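Speaker notes: visitor flow at the Leven autumn flower show
Salma Abdel Hamid
10th October

Slide 1. Scope
These notes cover entry, routing and the guest preview. Plant judging is a separate talk. All figures come from the Merkinex gate log.

Slide 2. Entry
Peak hour was 1,043 scans through two gates. Gate A took most of the load — the signs from the parking lot point there and nowhere else. Say this slowly. Show the gate chart before moving on.
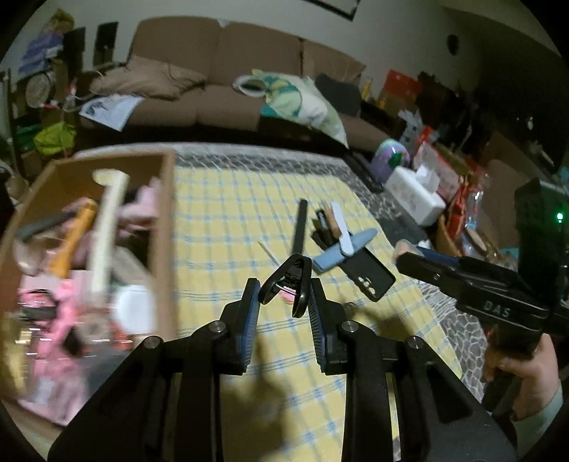

Median wait at Gate A was 41 seconds outside the peak. The peak median is left out. Scanner clocks drifted and the values can't be matched.

Slide 3. Guest preview
The preview was capped at 300 guests. The Rashidi dahlia was named during this slot, which held the center aisle closed longer than planned. Staff sent guests around through the Flornach tent. That tent has one exit, so the line doubled back on itself.

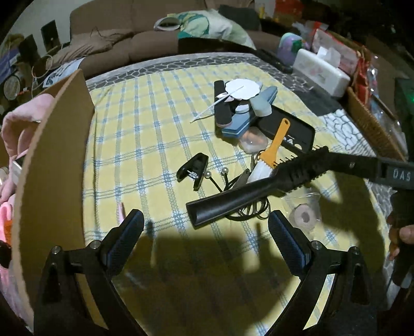
Two changes are proposed for next year. Move the naming to the end of the preview, and open the rear flap of the Flornach tent. The second needs a new floor plan by March.

Slide 4. Exhibitor limits
Stands in the center aisle should be held to 100 stems on the front bench. Taller displays go against the wall. Expect questions from the rose growers here.
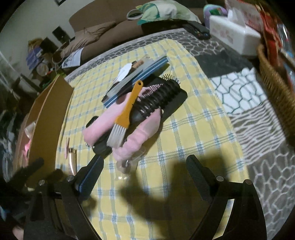
Slide 5. Questions
Keep the gate chart on screen. If asked about ticket prices, refer to the show office.

Last updated: 10 minutes ago
This site uses cookies. Accept | Manage settings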